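How to Sort Out a Small Desk Organiser

Posted by Nii Acheampong, March 30, 2023
Filed under: Desk and stationery

A small desk organiser fills up faster than any other thing in a room. It starts with three pens and a glue stick, and by the end of a school term you can't get a finger between the contents. I do mine when I notice I'm leaving pens on the table instead of putting them back.

The whole job takes 40 minutes the first time and much less after that. You need a damp cloth, a dry cloth, an old toothbrush, a sheet of scrap paper and a bin.

Step 1. Clear a patch of table

Move everything off the part of the table where the organiser stands. Wipe it down and let it dry. You want enough bare surface to lay things out in rows without them rolling into each other.

Step 2. Empty it completely

Take every item out, including the bits at the bottom. Tip the organiser over the bin and tap the base. Expect pencil shavings, paper clips, chalk dust and at least one pen lid with no pen.

Don't sort as you go. Get it all out first.

Step 3. Test everything that writes

Scribble with each pen and marker on the scrap paper. If a felt tip is faint, put the lid on, stand it tip down for an hour and try once more. If it is still faint, throw it out. Ballpoints that skip will sometimes come back after a minute of hard scribbling, but I give each one a single chance.

Last June I tested the lot from our kitchen drawer, the hall table and my desk together, and 19 pens went in the bin.

Chalk doesn't need testing. Keep any stick longer than your thumb and put the stubs in a bag for outdoor use.

Step 4. Check glue and correction fluid

Take the cap off the glue stick and wind it up a little. A dry skin on top can be sliced off with a butter knife. If it has shrunk away from the sides of the tube, it's finished. Wind it fully down before the cap goes back on, otherwise you will squash it and the cap won't seat.

Bottles of liquid glue should have the nozzle wiped and the cap pressed until it clicks. I used to buy the Gumico sticks in bulk packs and half of them dried out before we opened them, so now I buy two at a time.

Step 5. Wash the organiser

Plastic ones can go in a bowl of warm water with a drop of washing-up liquid. Use the toothbrush in the corners and along any ridges or slots on the inner walls, as that's where the dust packs in. Ink marks usually lift with a little surgical spirit on the dry cloth. Try a hidden spot first if there is printing on the outside – spirit can take it straight off.

Stand it upside down on a towel and leave it until it is fully dry. Putting chalk or paper labels into a damp compartment makes a mess that is worse than the one you began with.

Step 6. Give each compartment one job

Most small organisers have 4 compartments or so, deeper at the back and lower at the front. Put them to use like this:

Back, one side: chalks, crayons or other coloured sticks, standing upright.
Back, other side: scissors and a short ruler.
Front, one side: the pen or marker you use every day.
Front, other side: glue, rubber and sharpener.

Swap these to suit yourself. The main thing is that tall items go at the back, where they don't hide the short ones. A glue stick is heavy for its size, and in a lightweight organiser it is better low down and near the front.

Don't fill a compartment so tightly that you have to pull out two things to get one. If it won't all fit, the spares belong in a drawer or a tin. My spares live in an old Brekano biscuit tin on the shelf.

Step 7. Put it back where you can reach it

Towards the back of the table is a good place, in the middle if you share it with someone. Leave a clear strip in front for your paper or keyboard. If you are right-handed, the everyday pen goes in the right front cell.

Keeping it tidy

Put things back when you get up from the table. Once a week, look for anything lying in front of the organiser and drop it in. Lids go on before the item goes in, especially glue.

If children use the same table, show them which compartment is for what and leave one of them nearly empty. They will fill it.

Common questions

My organiser slides about. Stick a small square of non-slip mat under each corner. Shelf liner works too.

Chalk dust gets on everything. Fold a strip of kitchen paper and lay it in the bottom of that compartment. Change it when it looks grey.

Things fall over in a wide compartment. Cut a piece of card to the height of the compartment and wedge it across the middle.

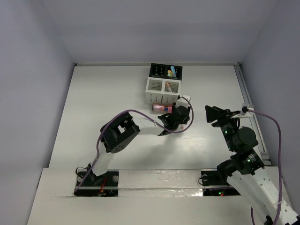 Card dividers wear out after a few months, so keep the first one as a template and cut the next from that. Cereal box card is a bit thin, and the back of a writing pad is about right.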